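How a Football Loan Works

Football clubs can buy and sell players, but they can also lend them. This is called a loan. 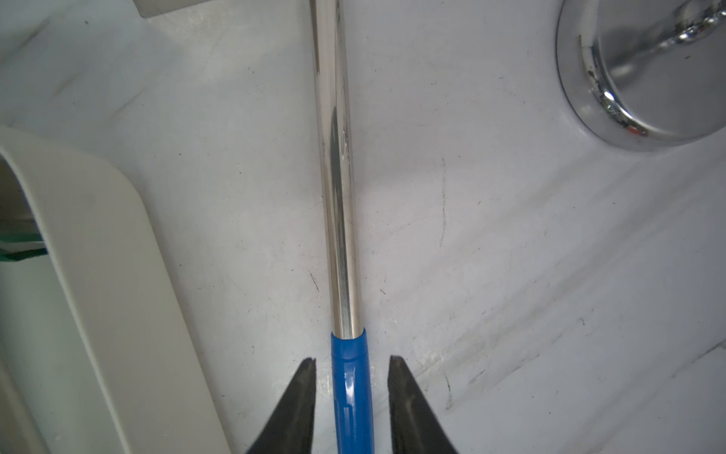

A loan is an agreement between two clubs and one player. The club that owns the player's contract is called the parent club. The club that borrows the player is called the loan club. All three have to agree before the move can take place.

Who signs what?

A player's contract is a written promise. The player promises to play for the club, and the club promises to pay a wage. During a loan the contract with the parent club stays in force. The player trains and plays somewhere else for a fixed time, then goes back.

Suppose a club called Lummont has three goalkeepers. Only one can play in each match, so the youngest spends most weekends on the bench. Vainio, a smaller club, has a goalkeeper with a broken finger. Lummont lends its youngest goalkeeper to Vainio until the end of the season. Vainio gets a goalkeeper and the player gets matches.

Who pays the wages?

The clubs decide this between them. Sometimes the loan club pays everything. Often the cost is shared. If the goalkeeper earns 51 coins a week, Vainio might pay 20 and Lummont the other 31. The player still receives 51.

There may also be a loan fee. This is a separate sum that the loan club pays to the parent club for the use of the player. Some loans have no fee.

How long does a loan last?

Many loans last for a whole season. Others last for half of one. A loan that runs for 271 days covers most of a season. Clubs can usually arrange loans only during a transfer window, a part of the year when players are allowed to change clubs. A window may be closed in March, and a club with injured players must then manage with the ones it has.

Can the player come back early?

Only if the agreement allows it. A recall clause lets the parent club ask for the player back before the end date. A clause is one numbered part of a contract.

Can a loan become a sale?

Yes. There are two common ways.

An option to buy means the loan club may buy the player at a price fixed at the start. It can also say no.

An obligation to buy means the loan club must buy the player, sometimes only if a certain thing happens, such as the player appearing in 30 matches.

Can a player face the parent club?

In many leagues the answer is no. In cup competitions the rules differ, and the parent club may be asked for permission.

Related
What is a transfer window?
How a league table is worked out
Why do goalkeepers wear a different colour?
What does a football agent do?
Home and away: how fixtures are arranged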